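Häufige Fragen rund um Ihren gebrauchten Bürorechner

Schön, dass Sie hergefunden haben! Auf dieser Seite sammeln wir bei Salwood, was uns zum Aufrüsten und Zerlegen älterer Desktop-Rechner immer wieder gefragt wird. Nehmen Sie sich ruhig Zeit zum Lesen – der Rechner läuft Ihnen nicht weg.

Wie sieht so ein Tower eigentlich von innen aus?

Mit offenem Gehäuse und grüner Hauptplatine: 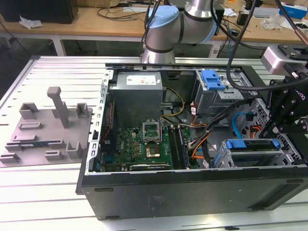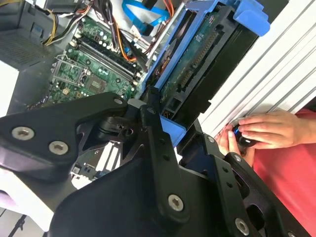
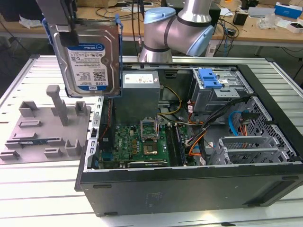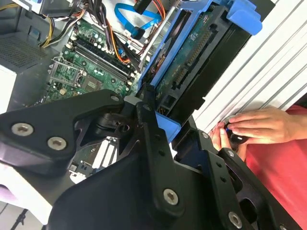 Bei mir saß die Festplatte so fest, dass ich mich gar nicht getraut habe zu ziehen, schrieb uns dazu eine Leserin aus Pridthorpe, muss man da wirklich keine Schraube lösen?

Bei Gehäusen mit Kunststoffrahmen für die Platte meistens nicht. Ziehen Sie zuerst das Datenkabel und den Stromstecker ab, drücken Sie dann die Verriegelung und nehmen Sie den Rahmen mitsamt der Platte heraus. Wenn es hakt, hängt fast immer noch irgendwo ein Kabel, und mit Kraft wird es dann nur schlimmer.

Muss der Netzstecker heraus, auch wenn der Rechner aus ist?

Ja, bitte immer! Warten Sie danach noch 30 Sekunden und fassen Sie kurz an blankes Metall am Gehäuse, bevor Sie an die Platine gehen.

Darf ich den Prozessor selbst herausnehmen?

Dürfen schon, nur bitte mit sehr ruhiger Hand. Fassen Sie ihn an den Kanten an und lassen Sie die Finger von den Kontakten im Sockel. Verbogene Kontakte können wir leider nicht in jedem Fall richten.

Welcher Arbeitsspeicher passt?

Das hängt vom Modell ab, schicken Sie uns einfach die Bezeichnung vom Gehäuse. Riegel mit 8 GB haben wir fast immer da, andere Größen bestellen wir gern für Sie mit.

Wohin mit der alten Festplatte?

Sie können sie bei uns abgeben, am liebsten vorher gelöscht – und denken Sie an die Sicherung Ihrer Fotos, das geht im Eifer gern unter.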